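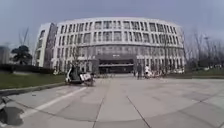
Last updated: July 20, 2022

I have been putting off writing about the swap shelf for months, mostly because every time I sat down to do it, somebody gave me another box of yarn. So let me get it out before the next one arrives!

For anyone new to the Munesdale knitters' list (hello, and welcome), the swap shelf started last February when Bianka Csizmadia moved to a smaller apartment and had to get rid of most of her stash. She asked if anyone wanted a few skeins. A few! I drove over with two shopping bags and came home with the back seat full and a cone of mustard-colored wool riding up front with the seat belt on. I couldn't use it all, so I put it out at the next meeting with a note saying take what you like, and by the end of the evening half of it had gone and other people were already asking if they could bring theirs.

Since then 407 skeins have gone across the shelf. I know the number because Emese Borbély keeps a little notebook and weighs everything on her kitchen scale, and she would want me to get it right. Most of it has been plain worsted in sensible colors, but we have also had a lot of sock yarn, some very scratchy stuff that I think was meant for rugs, and one enormous ball of silver eyelash yarn that has been taken home and brought back four times now. I took it home once myself. I made about two inches of a scarf and then ripped it out, or tried to, because if you have ever tried to rip out eyelash yarn you know it would rather die.

A few things I've learned, in case your own group wants to do the same. Ask people to put the yarn in a zip bag before it comes to you. We had a moth scare in the spring (one moth, in one bag of Deák lambswool, but it was enough) and I spent a whole weekend with my freezer full of alpaca and no room for peas. Everything now gets three days in the freezer, a day out, and three more days in. Lajos Szilágyi swears by cedar blocks instead and has told me so at length. I have nothing against cedar, but I'm sticking with the freezer.

Keep the label with the yarn if there is one. If there isn't, write down whatever you remember, even if it's only "sweater for my brother, never finished, washes fine." Those notes turned out to be my favorite part. I have one pinned over my desk that says "bought on vacation, don't know what I was thinking."

And please, please wind your leftovers. I love you all, but the bag of tangles that came in last month took me and Imre Szénási two evenings and most of a coffee cake to sort out. We got a very nice green out of the middle of it, enough for a hat, and Imre has claimed it.

Now for what's next. We would like to turn some of the shelf into blankets. The plan is simple squares, eight inches on each side, any stitch you like as long as it lies more or less flat. Garter stitch is fine, and so is crochet. If you bring a bobble stitch I will admire it and then quietly put it near the edge. We need 648 squares for the whole batch, and so far we have 100, so there's a long way to go, but that first hundred came in much faster than I expected and I'm feeling hopeful.

Use washable yarn only for these, because they'll be going through ordinary machines. Bienvenido Dagdag has offered to do the joining, and he has asked me to tell you to leave a tail of at least twelve inches when you bind off. He said this twice, so I'm saying it twice. Twelve inches! If you're not sure about your gauge, knit until it measures eight inches across and don't worry about what the ball band says.

The shelf also has pattern books on it now, including a stack of old Fullano leaflets with some truly wonderful vests. Borrow those and bring them back when you're done. The needles in the blue jar are for keeps, though the size sevens disappear the minute I put them out, so if you have spares I'd be glad of them.

Finally, does anybody have a ball winder they're not using? Mine lost a tooth somewhere in the middle of the lambswool and now it makes eggs. You can reply to this email or just catch me at the next meeting. I'll be the one with the silver eyelash yarn, trying to give it away.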